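Zudel Community > Repairs and Materials > Sticky stuff

Frame-shaped adhesive pieces, do I peel before or after lining up?

Posted by warlow_bench, 2021-04-18

Hello all, first time posting in this bit of the forum, I normally lurk in the clocks section. I've taken on a job that is a bit outside my comfort zone and I'd like a sanity check before I waste any more materials.

I've got a batch of display boxes to put together for a shop called Trunder. Each one has a thin clear window that sits on a shallow ledge, and the window is held down by a flat adhesive piece cut in the shape of a frame, rounded corners and all. So it's one continuous shape, no joins, which is lovely in theory because there's no gap at the corner for dust to creep in. In practice I find them a complete pain. They're floppy, they want to stick to my thumb, and once one edge has grabbed the ledge that's it, you're committed, even if the far side is hanging off by a couple of millimetres.

I've ruined 7 so far (sob). I'm not short of them but I'd rather not get through the whole lot learning how to do it.

They arrived in a stack, and the stack has slid about a bit so they're fanned out at the corner. My first question is a daft one. The backing paper has 3M printed on it in green, but the printing goes every which way. On one piece the logo is upside down, on the next one along it's at another angle, and bits of it are chopped off by the cut edges. I'd assumed I could use the print to tell which way up and which way round each piece goes, and now I'm wondering if I've been putting some of them in wrong.
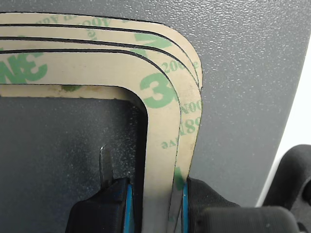 Photo: warlow_bench / Zudel Community. Click to enlarge.

The cut edges look slightly rough and dark to me as well. Is that just how they come, or have I been storing them badly? They've been in a drawer since July, flat, in the bag they came in.

And then the main thing, which is the order of work. Do you peel the liner off and lower the whole frame on in one go? Or stick one arm down and work round? My ledge is narrow so there's very little room for error, and the corners are where it always goes wrong. I get a sort of ripple on the inside of the curve and then the window doesn't sit flat over it.

Any help gratefully received, I've got 30 boxes to do and I'd like to still be on speaking terms with them by the end!

3 replies

thorlacius_frames
Member, 508 posts

Right, taking the printing first, don't worry about it at all. Liner paper comes off a big roll with the maker's name repeated all over it, and whoever cuts the shapes lays them out to get as many from the sheet as they can. The knife goes wherever it goes, so you end up with half a logo on one and an upside down one on the next. It tells you nothing about which way round the piece should sit. If your shape is symmetrical you can't get it wrong that way, and if it isn't, offer it up to the ledge with the liner still on and you'll see soon enough. A little pencil tick on the liner at the top edge of each piece saves having to think about it again later.

Which face goes down first is a different matter and depends on whether there's liner on one side or both. Have a feel at one corner with a fingernail. If both faces are covered, choose the one that lets go more easily and peel that first.

Now the order. I used to try lowering the whole thing on in one go and I had the same ripples you've got. What I do now is this:

Clean the ledge and let it dry completely. I use a lint-free cloth with a dab of isopropyl, but try it on a scrap first if your ledge is painted or plastic, some finishes really don't like it.

Lay the piece in place with all the liner still on and check it fits. Do this every time, even on box number twenty-something when you're bored stiff.

Lift one long arm, peel the liner back only a couple of inches and fold it outwards at an angle, so you've got a little tail sticking out past the edge of the box.

Line up again, press that small exposed bit down, and then draw the tail away slowly while you follow behind it with a finger. Go gently into the corner. The ripple on the inside of the curve comes from pulling the strip sideways as you turn, so keep your hand off the far arm and let it lie where it wants to.

When it's all down, go over it with something smooth before you take off the top liner. I've a bone folder for this but the back of a teaspoon is fine.

Pressure matters more than people think with this sort of adhesive. Take your time over that last bit.

On the edges, I can't tell much from a photo. A cut edge picks up fluff and grime because there's a sliver of glue exposed all the way along it. If a piece feels tacky and flexible I'd use it. If the edge is crumbly, or the liner won't come away cleanly, bin that one.

gluepot800

just use liquid glue, so much quicker. I did a cabinet door with a bead of clear stuff round the edge and its still up. never got on with the shaped ones, they cost a fortune and you chuck half of them away

mossy_lane
Member

I wouldn't use liquid glue on a clear window, sorry gluepot! It creeps, and some of them leave a white bloom on clear plastic that you'll never polish out. Fine on a cabinet door, less fine on something going in a shop.

Agree with nearly all of what thorlacius said. A few things to add from doing picture mounts and the odd phone screen (similar sort of frame-shaped sticker, only tinier and even more annoying).

Keep the stack square and flat and take them off one at a time. If they've fanned out, tap them back together gently, same as you would a pack of cards, and don't drag the top one across the others. Where there's glue showing at the edges they can grab each other, and then you get one piece pulling the liner off its neighbour. I lost a whole evening to that once.

Warm room! I do mine in the kitchen after the oven's been on. In my freezing garage they went down beautifully and then lifted at the corners overnight, and I had to do the lot again.

If you've got tweezers, the flat-ended sort, use them for holding the liner tail and keep your fingers off the sticky side altogether. A dusting of talc on the fingertips helps too, but wipe it off before you go anywhere near the window or you'll have lovely white prints trapped in there for good.

For getting the position right, I cut a bit of card to fit snugly inside the opening and drop it in. The inner edge of the sticker goes round the card and it can't wander inwards. It takes a few minutes to make and you can use the same one for every box if they're all the same size, which I'm guessing yours are.

And practise with the ones you've already spoiled. They won't stick any more but you can still get the hang of going round the corner with them.

Comment from warlow_bench

Thank you both (and gluepot, I was tempted, I admit it). I've cut a card for the opening and tried the folded tail on one box this evening. Corner went down with no ripple that I can see. I'm leaving it under a book overnight before I put the window in. Does anyone know if the card wants to come out before I do the pressing down, or can it stay put?

Comment from mossy_lane

Leave it in while you press, then lift it out before the top liner comes off.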